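**Gristska repair table, Larkholm: we are looking for people**

Gristska is a small shop and workroom in Larkholm where second-hand shoes, boots and bags are cleaned, repaired and sold again. From November we open a second table in the back room, and for this we need new hands. There are two kinds of place: two paid part-time jobs, and a group of participants who come to learn and to help us test our new way of sorting.

Please read the whole text before you write to us. Last time many people asked for the job when they wanted the group, and the other way round, and it took us a long time to answer everybody.

## The paid job (2 places)

You will work 18 hours in a week, in the mornings or in the afternoons, as we agree together. The work is mostly at the table. You take the footwear which came in, you look at it closely, you clean it, and you decide if it goes to the shop, to the repair shelf or to the material box. Small repairs you do yourself: new laces, loose stitching, an insole, a heel cap. The big repairs go to Bleddyn Foulkes, who is our shoemaker and has worked with leather for nearly 30 years. He will teach you, but he speaks little and he prefers that you watch first.

We would like that you:

- can stand or sit at a table for some hours and keep your attention
- are not afraid of a dirty sole
- write clearly, as each pair gets a paper label with size, fault and price
- can lift a full box with another person
- are at least 18 years old

A diploma is not necessary. If you have sewn, upholstered, repaired bicycles or worked in a laundry, please mention it, it is useful to us. Experience in a shop is also good, but you will serve customers only when Noemi Ferraro is on her break.

The pay is the same for everybody who works at the tables, also for those who are here since the beginning. We will tell you the amount in our first answer, so you don't need to ask for it at the interview. Aprons and gloves we give. Shoes with a closed front you must bring yourself.

## About the table

We get many questions about the place where one works, so I will explain it. The tables at Gristska are yellow, a strong bright yellow. Trinity Rosenthal chose the colour when the workroom was moved from the old address. Most of our boots are black or brown, and on the old grey table the small black parts (eyelets, heel pins, bits of rubber) were always lost. On yellow you find them at once. The top is smooth and can be wiped with a wet cloth, and we do this after each pair, not at the end of the day.

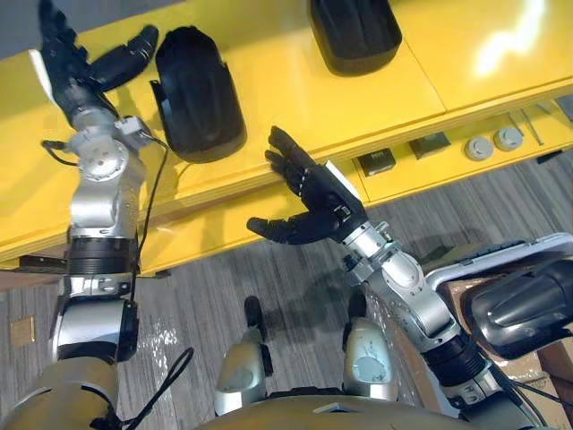 The lamps above the tables can be turned to the side. Please do this if the light comes back from the surface into your eyes, which happens more in winter when all lamps are on. Two of our older colleagues put a piece of felt under the boot they are working on, against the shine and also against scratches. It is allowed. Newspaper is not allowed, as the ink goes on light leather.

The height of the table is fixed, but the stools are adjustable. Who prefers to stand can ask for the wooden step, or for the rubber mat, if the floor feels hard.

## The learning group (participants)

The group meets in the evenings, from 18.30, two times in a month. It is free and it is not paid. You will learn:

- how to see in a short time what is wrong with a boot
- how to clean leather, suede and rubber without spoiling them
- how to use the Serrano sheet, which is our own list for sorting, named after the street where we wrote it
- how to stitch a simple seam by hand

In exchange we ask you to sort with the new sheet and to tell us where it is unclear. Bhupendra Uniyal leads the evenings. He made the sheet and he knows already that the part about zips is too long, but please tell him anyway.

You may bring one pair of your own. Ski boots we can't do, and boots with electric heating also not.

Children from 12 years can come together with an adult. The room is on the ground floor and has no step at the door on the Ollberg side. At the shop side there are two steps.

## How to apply

Write a short letter, half a page is enough, in English or in the language you write best, and we will find somebody who reads it. Say clearly "job" or "group". For the job, add when you can start and if you prefer mornings or afternoons. A photograph of yourself we don't need. If you have repaired something, you can describe it in a few sentences, also when the result was not beautiful.

Give the letter to Noemi at the counter, or put it in the box beside the door when we are closed. For questions about the contract ask for Meirion Jarman. He is in the office in the mornings only.

For the job we invite you to a trial of two hours at the table, which is paid. You will clean one pair and fill in one label. For the group there is no trial, we take people in the order of the letters until the stools are full.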